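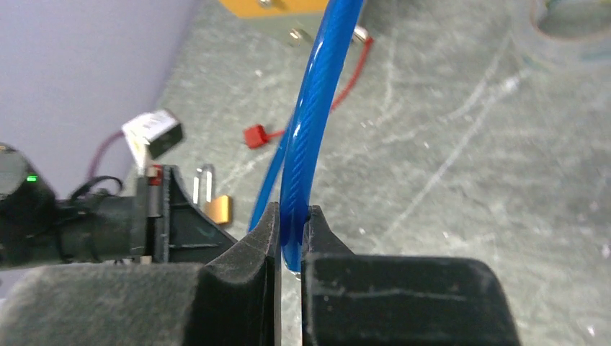
Is the bottomless brunch at Katham worth the money? For the drinks, mostly. For the food, only if you're the sort of person who thinks hollandaise is a garnish.

I booked the 10 am sitting, a time of day at which I'm not normally trusted with a glass. The deal runs two hours, with mimosas or spritzes poured at the table, and they do keep pouring. My glass got down to the bottom third once, and a waiter arrived looking personally wounded.

The mimosas come in three flavours. Orange is orange. Blood orange is orange with a better publicist. The pick is the grapefruit, sour enough to stop you drinking it like cordial, which I then did anyway. The sparkling underneath is the house Brunner, dry and perfectly decent, and it would go for $15 a glass on its own, so you can do the sums and decide how thirsty you are.

Now, the plates. You choose one from a list of 7. I had the smoked trout on rye, a neat little arrangement that had seen more of the fridge than the smoker. My dining companion's eggs were properly runny and came on sourdough grilled to the hardness of a roof tile. The potato hash was the best thing on the table, and we'd ordered it as a side, for extra.
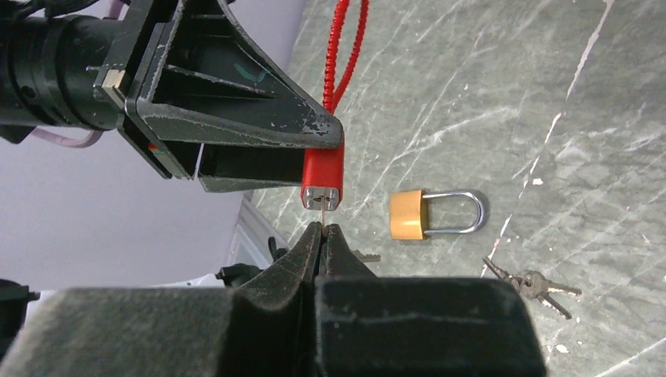

We went in October and the kitchen sent the eggs back out twice before they got them right, writes a reader going by Lemberg, but the grapefruit one made up for it and I'd book again tomorrow.

Fair enough. I'd add that the room is loud, the stools are built for somebody with no spine, and the playlist has been assembled by a person who misses 2003. Ask for the booths along the back wall if you're over thirty.

Canov, up the hill, does a cheaper version with better bread and meaner pours. If you're there to eat, go to Canov. If it's somebody's birthday, Katham, and have toast before you leave the house.

Reviewed 7/14/18. We paid for our own meals.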